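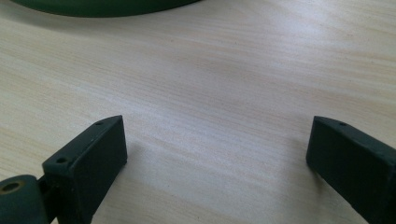
The kitchen table, pale wood grain and all.

Last updated 1/27/18
4 min read

We use cookies to make this site work better. By staying on this page you agree to our cookie policy.

My two both play soccer for Tillman, which means my kitchen turns into a locker room from about the first practice until the last tournament in July. I've picked up a few habits along the way, and a couple of the other parents asked me to write them down, so I finally did!

Muddy cleats first. Let the mud dry. I know it's tempting to run them under the faucet the minute you get home, but wet mud just smears into the stitching. Leave them on newspaper overnight, bang the soles together outside (warn the dog), then go around the studs with an old toothbrush. Pull the insoles out and stuff the toes with more newspaper. Never put them on the radiator — I cracked a nearly new pair that way and had to explain it to a very upset nine-year-old.
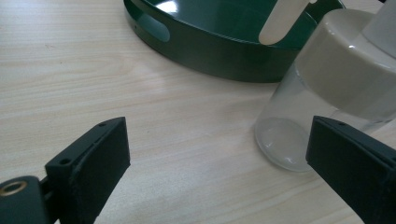
Grass stains are next on the list. I mix equal parts white vinegar and water, dab it on, and leave it for 10 minutes before the shirt goes in the wash. Cool water, inside out, no fabric softener, and keep it out of the dryer if you want the numbers to stay on. The old Faltlow shirts peel if you so much as look at them, so I hang those over the shower rail.

Shin guards! If yours smell like ours did, fill the sink with warm water and a squirt of dish soap, scrub the lining with a nail brush, rinse well and let them air dry all the way through. A little baking soda shaken into the bag between games helps a lot too.

For Saturday-morning-style chaos, I cut oranges the night before. For a squad of 12 I do eight oranges in quarters, and they keep fine in a lidded tub in the fridge. Hemant Khurana, who coaches the under-tens, freezes grapes for the hot games and they go faster than anything I bring.

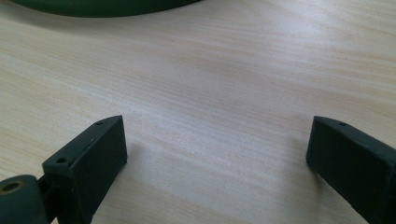

Water bottles get a spoonful of baking soda and hot water once a week, with the lids soaked separately. Take out the little rubber ring if it comes out, that's where the black stuff hides. And write the name on the bottom as well as the side — the side rubs off by the third game.

One more, for balls that won't stay pumped up. Put a drop of cooking oil on the needle before you push it in. Ours had been going flat all season and I'm pretty sure we'd been wrecking the valve with a dry needle.

Next time I'll get into the car trunk, once I've worked out what's living under the folding chairs.

Want more tips like these? Enter your email address to get our newsletter.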